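Notes for the Clalness sewing evening, 17 January 2019. Bigger print this time please, I couldn't read my own notes in December.

**Before I start**

- Water. Glasses. Sample bags in the order I'm going to hold them up, NOT in a heap.
- Thank Naveen Jaiswal for the introduction and for sorting out the chairs.
- Ask who's put a zip in before. Ask who's put one in and then unpicked it. (Keep my own hand up for both.)

## Hello, and why zipped bags

I started on zipped bags when my daughter wanted something for her swimming things and I thought, well, it's two rectangles and a zip, I'll have that done by lunch. I did not have it done by lunch. I had it done the next evening with the zip in back to front, and she used it for three years with the pull on the inside. It's in the pile, pass it round.

Since then I've kept a notebook of everything I've made or mended with a zip in it, and I'm up to 518. A lot of those are mends. People bring me a bag they love, with a lovely print still good as new, and the zip has gone. I'd much sooner do that than make one from scratch, if I'm truthful, though it's slower and you can't charge properly for it.

(If Mark Anthony Cabanatuan is in the audience, say hello. He taught me the trick with the end tabs and he'll heckle if I don't say so.)

## Choosing the cloth

Hold up the plain navy one first, then the striped.

Plain cloth shows every wobble. A busy print hides them! I tell all my beginners to buy the loudest thing in the shop. Last spring I bought the end of a roll from Türkmen, the fabric place by the station, yellow with enormous parrots on it, and you could sew that with your eyes shut and it would still look all right from the door.

Things to say about prints:

- Work out which way is up BEFORE cutting. I have a pencil case full of people lying on their backs.
- Wide diagonal bands are forgiving across the front of a bag and a nightmare at the side seams. Either match them or don't try at all. Nearly matched is the worst of the lot.
- If there are figures or faces on it, look where the seam will land. A seam straight through a nose is hard to live with.
- Wash it first if it's cotton. Yes, even the small bits.

Someone always asks about weight. For a big bag I like a 600 denier polyester, which holds its shape and doesn't mind being dropped on a wet floor. For anything small I use whatever's in the cupboard with a bit of iron-on behind it.

## Colour at the edge

This is my favourite part so don't rush it.

Most people match the edging to the background of the print and then it vanishes. I like to pull out the brightest colour and use that. Orange is my usual answer. It makes the opening easy to find in the bottom of a rucksack, and against a white zip it looks cheerful for next to no money. 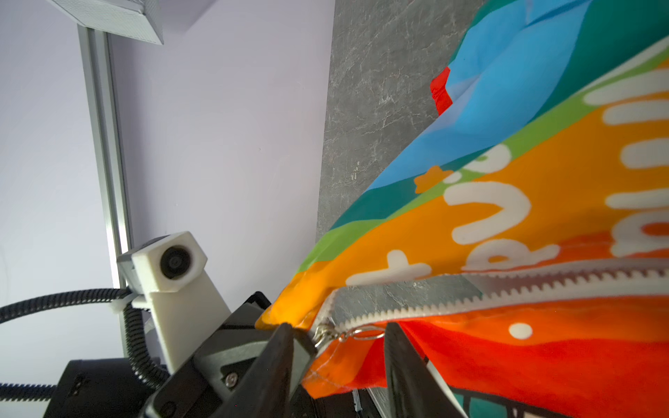
Bright cloth in both of these, and the second has the chunky white zip teeth beside an orange edge.

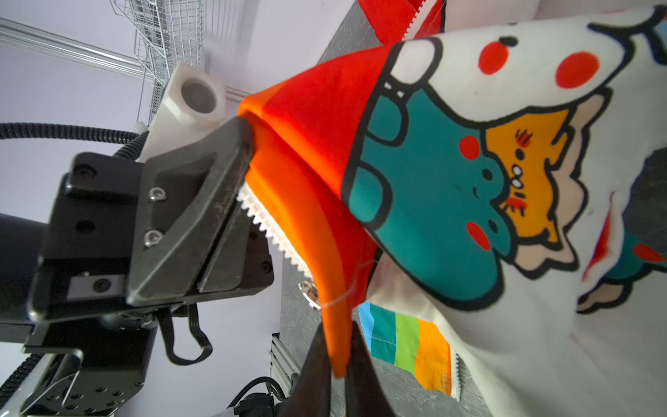
So, zips. Ask for a show of hands: chunky or fine?

I'm chunky all the way for anything a child will use, or anyone in gloves. Fine coil zips go round corners better and they're kinder to thin cloth, I'll give them that. Chunky ones are easier to see, easier to clean the sand out of, and when you're sewing you can feel the teeth through the foot so you know where you are.

Pass round the two Gotska zips, the 60 cm ones, one of each sort. Get people to open and close them. (Count them back in, I lost one at Plirkdale.)

## Putting the zip in

Demo on the big wooden clip board with the oversized pieces so the back row can see.

1. Zip face down on the right side of the outer cloth. Clip it. Pins are fine, I just sit on mine.
2. Zip foot on. Needle over to the left. Check by turning the wheel by hand, because I've snapped three needles by not checking.
3. Sew to the halfway point, stop with the needle down, lift the foot and wriggle the slider past.
4. Carry on to the end. Slowly!
5. Lining on top, same again.
6. Fold back, press, topstitch.

Pause here. Ask if anyone wants to see step 3 again, someone will.

Then the bit everybody forgets: open the zip halfway before you sew the outside seams. Otherwise you've made a very neat cushion and there's no way to turn it through. I did this in front of the whole Plirkdale group last year and had to unpick it while they had their tea.

## Ends and corners

Mark Anthony's end tabs. Little folded scrap of cloth over each end of the zip, trimmed so it stops just short of the side seam. It takes the bulk away and your corners come out square. Show the before one (lumpy) and the after one (not lumpy).

Poke corners out with a chopstick. Not scissors. Janet, if you're here, I am looking at you.

If you've got a fold in the edging that won't lie flat, leave it alone overnight with a heavy book on it. Then press. I used to fight with them at the ironing board and all I got was a shiny patch.

## Mending a zip that's still mostly good

Short section if we're behind.

- Slider runs but the teeth don't close behind it: it's usually the slider gone slack. Gentle squeeze with pliers each side, a tiny bit at a time.
- Sticky: pencil lead along the teeth, or candle stub. Wipe off after.
- Missing tooth near the bottom: sew across above it and pretend the zip was always that long.
- Missing tooth in the middle: new zip, sorry.
- Pull come off: split ring, bit of ribbon, anything. One of mine has a curtain ring on it.

## Questions, and the practical stuff

The whole thing should come in at 60 minutes with questions. If it's running over drop the mending section and put the sheet out by the door.

Kits are on the side table, cash in the tin please. The parrots have all gone. There's a green one with lemons that I think is nearly as nice.

Pattern sheet has a mistake on the second page: the lining should be cut the same size as the outer, ignore what it says about trimming. I've corrected the top few by hand and then my pen ran out.

Get the demo board back in the car before the tea starts.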